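Packing the Car So the Kitchen Things Get There in One Piece

December 25, 2023

We drive 178 miles each way to the family cabin near Fandanham, and for years I packed the car the way my mother did, which is to say I stood in the driveway with the trunk open and pushed until it closed. We lost a pie dish that way, and a perfectly good gravy boat, and one June an entire jar of pickled beets let go over the back seat (I still find a pink spot now and then). So I've gotten fussier over the years, and a few of you asked after my last page on Drullska tins if I'd write down how I do it.

Start the night before. Put everything that's going on the kitchen table and leave it there until bedtime, and you'll be amazed how much of it you decide to leave at home. I used to bring the big stockpot every single time, and there's been a stockpot at the cabin all along!

Heavy things go low and up against the back of the rear seat. That means the cast iron, the canned goods and the slow cooker, with the lid wrapped separately in a bath towel. I don't buy packing paper at all, because we need the towels when we get there anyway. Plates travel on their edges, like records, with a dishcloth between each one, and I use 2 shallow crates for them so that neither gets too heavy for me to lift.

Jars are best in a box with dividers. The liquor store will usually give you one if you ask nicely. Tighten every lid, then put each jar in a bread bag with a knot in it, and stand the whole box where you can wedge it with pillows. My Sastry box, which is what we call the old wooden thing with the rope handles, holds the spices and the tea, and it rides on the floor behind the passenger seat.

Cold food goes in last, so it comes out first. Freeze a couple of water bottles flat on their sides and lay them over the top of the cooler as well as underneath. If you're taking a casserole, chill it right through overnight, dish and all, and run a strip of masking tape across the lid both ways.

Keep your load below the top of the back seat if you possibly can, so whoever's driving can see out the rear window. And please don't set anything on the dashboard, not even the directions. After that it's just the road, and you know how that goes, one overpass after another and somebody always a little way ahead of you.

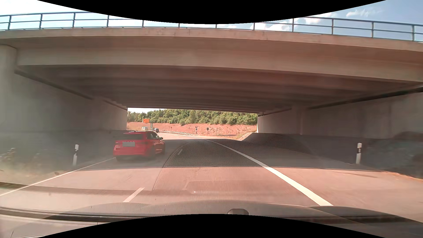 Coming up under the overpass behind a red car, with the road bending left into the sunshine.

I do like to stop once at the halfway point and open the trunk for a look. Things settle in the first hour or so, and that's the time to tuck a towel back in or turn a crate that has slid. While you're there, feel under the cooler for drips.

When you arrive, carry in the cooler and the Grastska kettle before anything else. Everybody's nicer after a hot drink, and the plates can wait in the car until you've wiped down the shelves.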